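Moved the alarm again

OK so quick one before the kettle boils. February, 5:30 am, pitch dark, and I am on day 30 of getting up early. Said I'd do 30. Did 30. Well, 26, plus 4 mornings where I turned it off and lay there feeling bad, which I am counting.

Rahel started this. She sent me a voice message in January, very chirpy, walking to the lake in Endach with her teeth chattering, and I thought fine, I can at least stand in my own kitchen. So that was the plan. Up, no phone, coffee, write one page. No rules about the page.

What happend with the pages – mostly lists. Things to buy. A long rant about my downstairs neighbor's drill. Two pages on my dad's old car that I might keep. The rest can go in the recycling.

Sleep is the bit I got wrong. You can't just get up earlier, you have to go to bed earlier too, and I am 49 years old and had to learn this by falling asleep on a bus. Woke up at the depot. Driver very nice about it.

Since then: in bed by ten. Dull. Works. Missed the end of every single thing everyone is watching, please don't tell me who did it.

Coffee – switched to the Drusholm beans Dace brought over, way too strong, love them. Breakfast is still toast. I had ideas about porridge. No.

Other stuff that helped. Clothes out on the chair the night before. Lamp on a timer. Washing my face with cold water straight away, hate it every time, do it anyway.
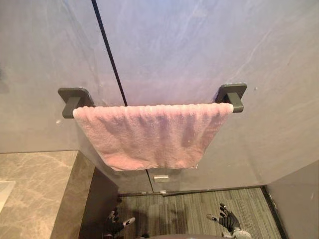
Pink towel, gray wall. First stop of the day.

Anyway. Carrying on but moving it to 6, becuase 5:30 is silly in winter and I want to see my friends in the evening. Rahel says that's cheating. Rahel is 33 and can say what she likes.

Kettle's done. Will post the car thing if I ever type it up.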